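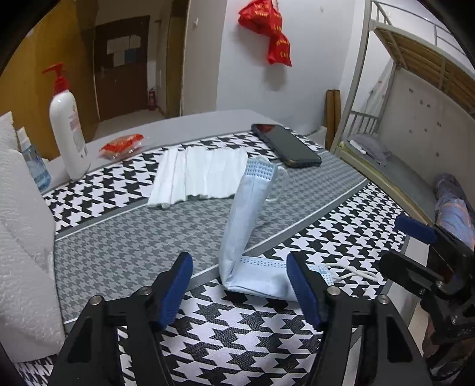 Elsa Laaksonen wrote to ask if the person who makes the beds is also the person who packs the kits, and if so, how many hours this really takes in a week. She had read our short notice and found it not clear enough. The answer is yes, it is the same person, and the hours are explained further down. We have now written the whole advertisement again, a bit longer, so that everyone who applies has the same information.

Room and Kit Assistant (part-time)
Jerkeck Guest House, Campbell

Jerkeck is a guest house for people who come to the city for medical treatment, and for the family members who travel with them. Some guests stay two nights, some stay a whole season. We have 53 rooms on three floors, and a second building, Jiltwood, where we keep the linen, the spare mattresses and all the small supplies.

We are looking for a room and kit assistant to begin in the new year. The position is for four shifts a week, each one from eight in the morning until one in the afternoon. One of the shifts falls on the weekend. You will get your roster a fortnight ahead, and you can swap a shift with a colleague if you both write it in the book.

What the work is

The first part of the shift is the rooms. When a guest has left, you strip the bed completely, down to the bare mattress, and you leave it to air while you do the rest. You wipe the bedside table, the lamp switch, the door handles and the windowsill. You check the mattress for stains and for loose piping along the seams, and you write down what you find on the room sheet. After that comes the protector, the fitted sheet, the top sheet and the doona. Pillows go on last. We don't use decorative cushions, they only end on the floor.

Please look carefully for things which guests have left behind. Phone chargers are the usual thing, and after these come glasses and single socks. Everything goes in a paper bag with the room number, and the bag goes to the front desk before you start the next room.

The second part is the kits. Each arriving guest gets one on the bed. In the kit there are disposable masks with ear loops, a pump bottle of hand sanitiser, tissues, a small notebook with a pen, and the card with our telephone numbers. We go through some 2,000 masks in a busy month, so you will fold and count quite a lot of them. We have both white masks and light blue ones. They do the same job, but please keep to one colour in each kit, it looks more orderly and guests notice it.

Masks are packed flat, with the pleats all going the same way and the ear loops tucked under. When the loops are hanging out they catch each other, and then the guest pulls out five masks when he or she wanted one. A mask which has been on the floor goes in the bin. The same if you are only a little unsure.

Pump bottles stand upright in the kit and the pump must be locked before you put it in. Turn the head until it stops. If the bottle has no lock, put the travel clip under the pump. We had one very wet notebook in December and would prefer to have no more.

Kits can be prepared on any clean and flat surface. In the storeroom at Jiltwood there is a long bench for this, but it is a bit low for tall people, and many of us put a clean cover on a spare mattress and work there. You may arrange it how it suits your back. Your own phone can be with you for the room messages. Please wipe it at the start of the shift and again before you handle masks.

Who we are looking for

You don't need experience from hotels. It is an advantage if you have worked in a laundry, in aged care, in a school kitchen, or if you simply have kept a large household in order. You should be able to lift one end of a mattress with a colleague at the other end, and to be on your feet for most of the morning. There is a lift in the main building. At Jiltwood there are only stairs.

We ask that you can read and write simple English, enough for the room sheet. Several of us have learned the language as adults and we help each other. If you speak another language, please mention it in your application, our guests are often glad for this.

You will sometimes meet people on a bad day. A guest may want to talk when you are in the middle of a bed. It is all right to stop and listen for a few minutes, and no one will ask you why room 12 was late.

What we offer

Pay is by the hour according to the award, with the weekend loading. You will get two sets of work clothes, and $100 toward good shoes after your first month. Lunch is included on every shift day — soup and bread, normally, and something warmer in winter. Parking is free behind Jiltwood, and the bus from Jandale stops almost at our gate.

The first two weeks you work together with another assistant. After this you have your own corridor, normally the second floor. Probation is three months.

Before you can start we need a police check and a current vaccination record. We pay for the police check.

How to apply

Send a short letter to Rosaire Carrier at the Jerkeck front desk, or bring it by hand. One page is plenty. Tell us what work you have done, which mornings you can't work, and from when you are free. A résumé is welcome but you can apply without it. Please give the name of one person we can ring, it can be a former employer, a teacher or a neighbour who knows you well.

This advertisement was updated on December 9, 2025. Applications are open until the position is filled, and we read them in the order they arrive. Those we want to meet will be invited for a cup of tea and a walk through the rooms. It takes an hour, and you will be asked to make one bed.

Questions about the hours or the stairs can also go to Rosaire, preferably in the afternoon, when the rooms are finished.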